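Grota Two-Piece Pour-Over Set, Plain White: Review After One Winter

I bought the Grota set in the fall to replace a plastic dripper that had gone yellow and started to smell like old coffee. I make two cups most mornings and four when there is company. I don't weigh my beans to the tenth of a gram and I don't own a timer other than the one on the stove. If you are looking for a review with extraction charts, this is not the place. If you want to know whether the thing makes decent coffee and is easy to live with, read on.

What you get

The box has a ceramic dripper, a 9-inch server with a lid, a packet of paper filters and a folded sheet of instructions. The instructions are in four languages and say about the same thing as every other pour-over guide. Wet the filter, add coffee, pour a little water, wait, pour the rest. There is no scoop. The filters are a standard cone shape, and the store-brand ones I get at the supermarket fit fine.

Mine came from Lementon, a kitchen store that also sells online. Shipping took just under a week. Everything was packed in molded cardboard with no foam, and nothing was chipped.

Making coffee with it

The dripper has one medium-sized hole and shallow ribs on the inside. It drains slower than my old plastic one. With the same grind I used before, the first few pots came out bitter, and I had to go two clicks coarser on my grinder. After that it was fine. A two-cup brew takes me a little under four minutes from the first pour.

Ceramic pulls heat out of the water if you don't warm it first. I skipped that step once and the coffee was lukewarm by the time I sat down. Now I rinse the filter with water straight off the boil, let it sit while I grind, then dump it. That adds a minute to the morning and I have stopped noticing it.

Taste is a matter of opinion, but I like what comes out of it. Light roasts are better than they were in the plastic dripper, less sour. Dark roasts taste about the same. My usual beans are a medium roast from the grocery store, and they taste like themselves.

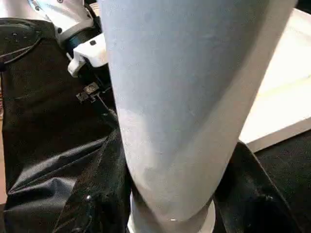 The full pot holds 1,000 milliliters if you fill it to the very top, which I would not do. The comfortable limit is a bit over three mugs. For four people I make two rounds, and the second one is always a little weaker because I am in a hurry.

The lid is my main complaint. It sits in the opening with no gasket and no catch, so you have to hold it with a finger when you pour the last cup. The finger gets hot. I now take the lid off before pouring, and it lives on a saucer next to the stove. For what this costs, somebody should have thought about the lid a little longer.

Cleaning

Everything can go in the dishwasher according to the sheet, and I have done it maybe once a week all winter. No cracks, no cloudiness, no change in the glaze. The other days I rinse it under the tap and turn it over on the rack. Coffee does leave a tan ring inside the server after several days of rinsing only. Baking soda and a wet sponge take it off in less than a minute. I have not needed anything stronger.

The neck of the server is narrow enough that my hand does not go in. A bottle brush does. If you don't have one, get one at the same time.

Compared with the others

Before settling on this I borrowed a Hakim dripper from a neighbor for two weeks. It is metal, so it will survive a fall onto a tile floor, and it heats up faster. It also has three small holes that clogged on me twice with finely ground coffee. If you have kids or a small kitchen where things get knocked over, I would still look at the Hakim first.

I also considered the Jindier electric kettle and dripper bundle. I saw it in the store and did not buy it, so take this for what it is worth. The kettle has a nice thin spout. The dripper that comes with it felt light and the handle had a rough seam. If you already own a kettle you like, there is no reason to pay for another one.

A note on kettles, while I am at it. The Grota works with a regular kettle if you pour slowly. A gooseneck makes it easier to keep the stream in the middle, and my results got more even when I started using one. I would not call it required.

Small things

The handle on the dripper fits two fingers. People with large hands may find it tight.

Replacement lids are sold separately. Replacement drippers are not, at least not where I bought mine, so if you break that part you are buying the whole set again.

My first pack of filters ran out in a few weeks. I now buy the box of 400, which should last me well past the summer.

Would I buy it again

Yes, at the sale price. At full price I would think about it, mostly on account of the lid. The coffee is good, it cleans up easily, and after a winter of daily use it looks the way it did in the box. Four stars out of five.

Update, February: still using it every morning. The lid slid into the sink last week and has a small chip on the rim. It sits the same as before.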